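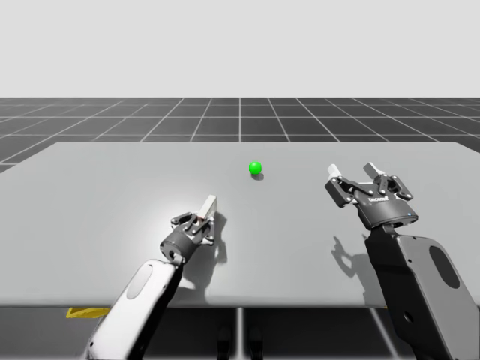
Splitting rent by income after moving in together: proportional or half and half?

Reading time: 3 min

chala_ledger
My partner and I signed a lease in Evdale in March. I proposed proportional shares. Rent is 1,192 a month and I earn more, so I would pay the larger part. My partner wants half and half and says anything else gives me the final say on the apartment. We have had the same argument three times. Has anyone run the proportional method for longer than a year?

prukton36
Yes. We set the ratio once a year from gross pay and don't touch it in between. It works if both people treat the ratio as fixed. It fails if one of you brings it up during an argument over the dishes.

chala_ledger
Gross or net? Our deductions differ a lot.

prukton36
Gross. Net pulls in retirement contributions, and then you are arguing over someone's savings rate.

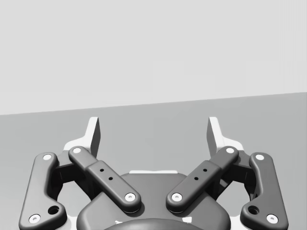 Gripper open, nothing on the surface between the fingertips.

emameck_south
I disagree with the method. Your partner raised a question of control and you answered with a formula. A ratio doesn't settle who picks the couch or who can veto a houseguest. Write those rules down first, then do the money.

prukton36
Those are separate problems. Rent is due on the first whether or not the couch is settled.

emameck_south
Separate on paper. In my last relationship I paid the smaller share, a difference of 290 a month, and I stopped objecting to things. I was never asked to stop. I would check for that before fixing any ratio.

chala_ledger
That is close to what my partner said. I had heard it as pride.

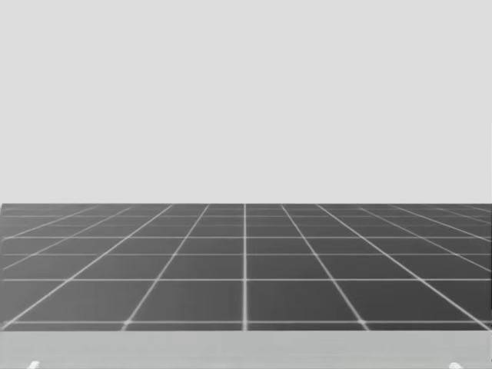
What we settled on

chala_ledger
Update, 30 June 2020. Rent is half and half. Utilities and groceries are proportional, on gross pay, reviewed yearly. Decisions on furniture and overnight guests need both of us. My partner wrote that last line.

prukton36
Half on rent is still the wrong base if the pay gap is wide. Watch their savings.

emameck_south
They agreed to it. Leave it alone until the review.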